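Zarow food shelf moves to a bigger room, and the soup came too

After four years in the narrow back hall of the old Engebretsen feed store, the Zarow food shelf has a home with windows. The doors opened in January at the former Gralance shoe shop on the corner, and by the time the coffee was ready on opening morning the line already reached past the bank.

If you ever stood in that old hallway, you will remember how it went. One person could pass at a time, the flour was kept on the stairs, and anyone with a stroller had to wait outside until the way was clear. The new room is wide enough for two rows of shelves with a real aisle between them, and there are chairs along the window for people who would like to sit a while. Plenty of them do. The heat works, too, which longtime visitors mentioned more often than anything else.

The shelf now serves 222 households in Zarow and out along the Sellow road, up from 120 when it first opened. Most come once a month, though families with small children are welcome every other week. You don't need a referral, and you don't need to bring anything except a bag or two if you have them to spare. Paper bags have been running low all winter, so if there is a stack folded up under your kitchen sink, now would be a lovely time to part with it.

The biggest change is the cooler along the back wall. In the feed store there was one household refrigerator, mostly given over to milk and eggs, and fresh vegetables had to be handed out the same morning they arrived or sent home with the helpers. Now there is space for produce to keep a few days, and the shelf can say yes when the growers out toward Sellow call with more squash than they know what to do with — and they do call.
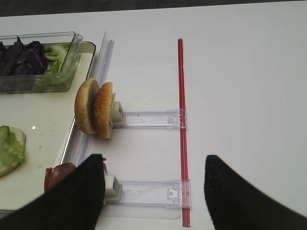 Food and clear plastic fixtures on a white tabletop.

Fresh food is also behind the free lunch, which started as a pot of soup on a hot plate and has grown into something people plan their week around. It is served at noon in the front of the room, and it is open to everybody, whether or not you use the shelf. The soup is staying, naturally. It is joined this season by a build-your-own plate, with beans, rice and whatever vegetables came in, so that people who can't eat one thing or don't care for another can make up a lunch that suits them. The retired teachers' table by the window has already asked for hotter salsa, and has been told that they may bring their own.

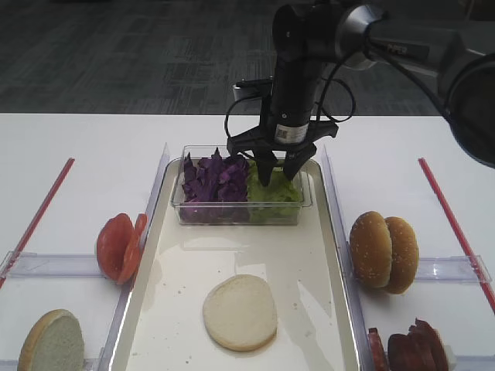 Shredded purple cabbage and guacamole share a clear container.

Moving day itself was a cold one, and it took 5 pickup trucks and most of an afternoon to get everything across town. The old chalkboard with the menu on it made the trip wrapped in a quilt, and it hangs just inside the door now. A few cans of pumpkin rolled down the hill by the post office and were returned the next day, dented but perfectly good, by somebody who left them on the step without a note.

The rent at the new place is higher, as you would expect, and the first year is covered by the proceeds of last fall's pie auction together with a gift from the Engebretsen family, who had let the shelf use the feed store free of charge the whole time. The lease runs two years. There is talk of a garden bed along the south wall once the ground thaws, and a sign-up sheet for it is hanging by the coats.

The shelf is open mornings from 9 to noon, with lunch following until 1:30. Parking is behind the building, and the back door has a ramp. Please drop off donations before 11, and ring the bell if the door is shut.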